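Vistilska Mine Records — README

This dataset contains transcribed records of the Vistilska lead and zinc mine and of the small company that worked it, the Jomska Mining Association. The records were written by mine clerks over a long period, and the handwriting, the units and the spelling of names all change many times. Please read this file before you use the tables.

Last revised 17 May 2021.

What is inside

The collection has 336 transcribed pages, taken from 53 bound volumes. Most of the volumes are pay books. The rest are ore weighing books, letters sent to the smelter at Hamura, and a few store lists with candles, rope, powder and timber.

The files are plain text tables, with commas between the fields and UTF-8 encoding. Each folder has the same name as the volume it comes from:

paybooks/ — wages by month, one line for each worker or each team
weights/ — ore brought to the surface, before and after washing
letters/ — full text of letters, one file for each letter
stores/ — goods bought and goods given out
places/ — list of shafts, levels and farms with all spellings we met

Fields in the pay books

volume: short code of the volume, for example PB07
page: page number written by the clerk. Where the clerk gave no number we put our own number in square brackets
month: as written, not corrected
name_raw: name exactly as in the source
name_std: our standard form of the name, empty if we are not sure
work: type of work as written (hauling, washing, timbering and so on)
shifts: number of shifts, can be a half
amount: sum paid, in the currency of the source
note: remarks by the clerk
tr_note: remarks by the transcriber

The field name_std should be used with caution. Fathers and sons often had the same name and worked in the same team, and the clerk did not always write "the younger". When we could not decide, we left the field empty. It is better for you to make your own decision from the page than to inherit a wrong one from us.

Weights and measures

The weighing books use three different units. The early ones count ore in barrows, and we have not found any document which says how much a barrow was. Later the clerks changed to a local hundredweight, and in the last volumes to kilograms. We give the original value in every case. A converted value is given only for the local hundredweight, where a letter from the Hamura smelter states the ratio clearly. Please do not add the barrow figures together with the others.

The colour of the ore is sometimes noted ("grey", "dark", "honey-coloured"). This was a remark about quality and had an influence on the price, so we kept it in a separate field called ore_remark.

How the transcription was done

Every page was typed by one person and then compared with the source by a second person. When the two did not agree, the reading was marked with a question mark inside curly brackets. There are 87 such readings still open. Nearly all of them are in volume PB12, which was stored in a damp cellar and has lost the lower corner of many pages.

Abbreviations were not expanded. A list of them is in the file abbrev.txt.

Known problems

March is missing from two of the pay books. The pages were cut out before the volumes came to the archive.

Van Beek shaft appears under at least four spellings, and in one letter the name is used for the whole northern part of the mine. In places/ we treat it as the shaft only. If you work on the northern levels, check the letters yourself.

The totals at the foot of the page are the clerk's totals. Some are wrong. We did not repair them, and the sum of the lines will not always be equal to the total.

Accidents are recorded unevenly. One clerk wrote every broken finger, the next one wrote only deaths. A lower number in a given year does not mean that the mine was safer.

Licence and use

The tables may be used and shared for any purpose if the source is named. The scans of the pages are not part of this licence — they belong to the archive and must be requested there. A suggested form of citation is:

Vistilska Mine Records, transcribed tables, version 2.

Corrections are welcome. Please give the volume code, the page and the line, and write the reading you propose together with the present one.
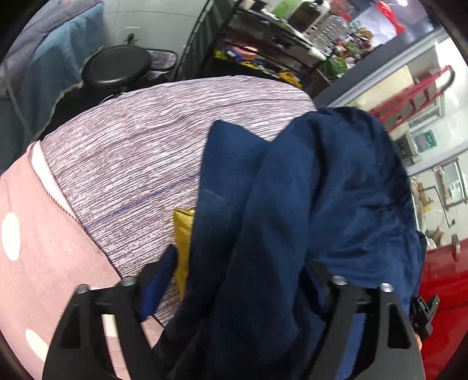 Navy blue fabric held in a black gripper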